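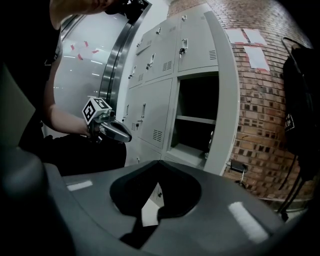 Locker room refit, Plutitz building: picture page

The staff lockers on the ground floor at Plutitz were gone over in July by Pavithra Varghese and Sudheer Nambiar. The bank is light grey metal, arranged in an upper and a lower row, and stands close to a frosted glass panel with a curved stainless-steel frame. Work was limited to doors, locks, vents and shelves. The carcasses were left as they were.

Notes to the picture, by part:

Upper row. Doors are of unequal width, the narrow one being on the left. Widths were kept, as Sollmont no longer supplies blanks in the old sizes and recutting would have meant new hinges throughout.

Latch and key. The right-hand door in the upper row has a latch handle with the key in the lock. Keys are to be left in unassigned lockers. Once a locker is assigned, the key goes to the user and the spare to the front desk. Replacement barrels are the Gromiline type and take 9 minutes to change with the door open.

Vents. Louvres are pressed into the door sheet. They should be brushed out from the inside, dry, twice a year. Do not tape over them. Lockers used for damp outdoor clothing need the airflow, and two doors elsewhere in the building had rusted along the bottom fold after being sealed with parcel tape.

Lower row. The closed door has a vertical handle. The compartment to its right stands open, with the horizontal shelf in place. The shelf rests on four clips and can be lifted out for boots or a tall bag. Refit it with the folded lip facing down.

Glass. The small red tape marks on the frosted panel are to be left on until further notice. Clean round them with a damp cloth. Spirit-based cleaners lift the adhesive and leave a smear that shows under the ceiling lights.

Remaining work: numbering of the doors, and one coat of touch-up paint on the plinth. Menon has quoted for an 800 mm bench to go opposite. If it is ordered, the lockers will be out of use on a Saturday while the floor is drilled. Contents can stay inside provided the doors are locked.

Requests for a locker go to Sudheer Nambiar. Faulty locks go to Pavithra Varghese, with the position of the door in the row.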